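I bought the Dekley 275 refractor in September, after many evenings of reading opinions from people who know much more than me. I have used it for long enough now to write something useful, I hope. English is my third language, so please forgive if some sentence walks a little strangely.

First, what I wanted. I live on the edge of a small town, with one bad street lamp to the south and quite a dark sky to the north. I had a reflector before, a heavy one, and I was tired of adjusting the mirrors each time I carried it down the stairs. I wanted a small telescope that I can take outside in one hand, for the Moon, the planets and the brighter double stars. I did not want to take photographs of galaxies. If you want this, you should read a different review.

## What is in the box

The telescope tube, a diagonal mirror, one eyepiece, a simple finder and a short rail to fix it on a mount. The tripod is sold separately, and this is written only in small letters on the page of the shop. I paid 275 euros for the tube and then more for a Pernine tripod, so please calculate both before you decide.

The instructions are one folded paper. They explain well how to focus and very badly how to align the finder. My friend Benedetta Gatti, who has observed variable stars since she was a student, aligned it for me during daylight on a church tower. It is the best method: you have time, the tower does not move, and you are not swearing in the dark. Take care that the Sun is far away from the direction where you point.

## The optics

On the Moon the view is very good. The edge is sharp, with only a thin violet line when I use high magnification. I spent a whole evening along the terminator, where the shadows are long, and I came back inside with cold feet and very happy.

Jupiter is more difficult. The two main belts are easy, and on a calm night I see some structure in them. The Great Red Spot I have seen with certainty only 3 times, and on one of these I knew already from the tables that it had to be there, so perhaps my brain helped. Saturn is lovely at any magnification. The Cassini division appears and disappears with the air.

For double stars I am most satisfied. Albireo, of course, with its gold and blue. The four stars of the Trapezium in Orion are clean points. With the famous double-double in Lyra I needed patience and a better eyepiece than the one supplied, but I could split both pairs.

Galaxies and faint nebulae are what you expect from a small lens. Andromeda is a long grey cloud with a brighter middle. From my garden I cannot see any dust lane, and Graziella Vitale, who has younger eyes, could not see it either.

## Cooling and patience

A telescope that comes from a warm room needs time to reach the temperature of the outside air. Before this, the star images boil and nothing is really sharp. I leave mine on the balcony for 45 minutes while I make dinner and look at the star chart, and then I begin. My old reflector needed a good deal more.

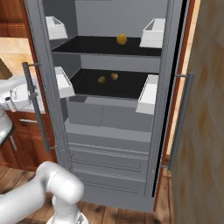
*A refrigerator with both doors open, one yellow fruit on the upper shelf.*

Dew is the other enemy. The dew shield of the Dekley is too short in my opinion. In autumn the lens became wet before midnight on many evenings. I made a longer shield from black foam, the kind that people put under a sleeping bag, and closed it with a strip of hook-and-loop tape. It weighs almost nothing and it has saved several nights. Never wipe the lens when it is wet. Bring the tube inside, leave it horizontal and let it dry alone with the cap off.

## The mechanical parts

The focuser is the weak point. It moves smoothly with the supplied eyepiece, but with a heavy one it slips slowly when the telescope looks near the zenith. There is a small screw below which makes it stiffer. If you turn it too much, the focuser becomes hard to move in winter with gloves. I found a position in the middle and I do not touch it any more.

The finder is plastic and loses its alignment if you knock it. I replaced it with a red dot finder from Lombardi, and I am much faster now.

The tube itself is solid. Aldo Testa dropped his on grass from the height of a table, and he tells me that the collimation did not change. I do not intend to repeat the experiment.

## Who should buy it

I recommend it to a person who has already one season of looking at the sky and wants something light. For a complete beginner I would say to try binoculars first, or to visit a club evening and look through several instruments.

I would give it four stars out of 5. The missing star is for the focuser and the short dew shield, and a little bit for the small letters about the tripod.

**Added on 16 Jun 2026:** Kenna Sutherland wrote to ask if the diagonal is worth replacing. I borrowed a more expensive one from Grurkance and compared them on the Moon and on Vega. Around Vega the better diagonal showed a little less scattered light. On the Moon I saw no difference, so I gave it back and kept the original.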